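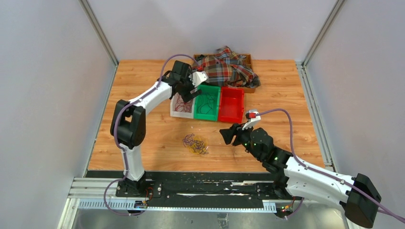
Palbridge Hook-Up Wire, Mixed Bundle

We've been packing this bundle since the shop was one shelf and a kettle, and it's still the thing people come back for. Soft, bendy, thin wire in a handful of colours, cut to useful lengths, for anyone who likes mending old radios, lighting a doll's house or wiring up a model railway on a wet afternoon.

Each bundle holds 40 lengths, 280 mm apiece, and we leave the ends unstripped so you can trim them as you please. Thilini Mridha packs them by hand and will happily swap a colour or two if you leave a note with your order — she really doesn't mind, and she has strong feelings about anyone building a whole circuit in grey.

Purple and yellow are the favourites at the moment. They're easy to tell apart under a lamp, and lovely to look at too, which I do think counts for something when you've got your nose in a signal box all evening! 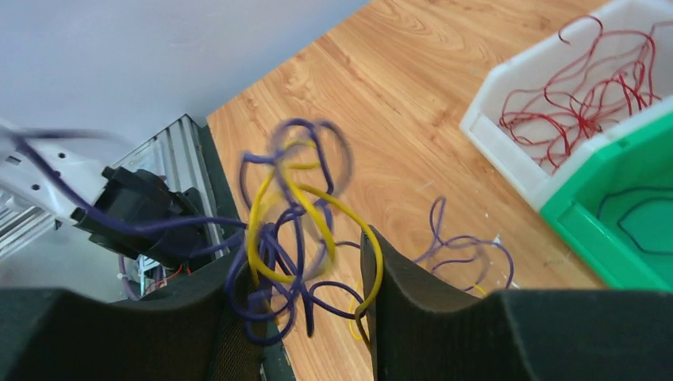
Keeping it tidy

Wind each colour loosely round your hand and slip a twist tie over the middle. Two ties come in every bag. If it does end up in a knot, start from the outside loops and work in slowly, and please don't tug.

Good to know

For low-voltage hobby work only, never for mains. Larger reels come from our Kirkegaard range, and clubs wanting 1,000 lengths or more should write to Aksel Brøndum, who'll sort out a price and probably ask what you're building.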